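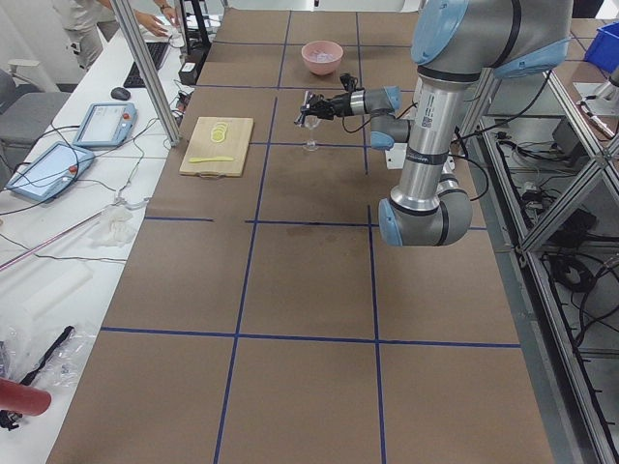

Clurcombe Robotics Club: Table Setting Project

Photos from our May sessions in the Chettiar lab. Teams of two program the arm to move kitchen items from one taped square to another, and each team gets 8 tries.

The wine glass is the hardest item on the list. Marcela Štefanec wrote the grasp routine for it and is still adjusting the gripper height.

The bowl and cutting board keep their own squares between runs. Evaristo Nava keeps the score sheet, which is up to 176 entries.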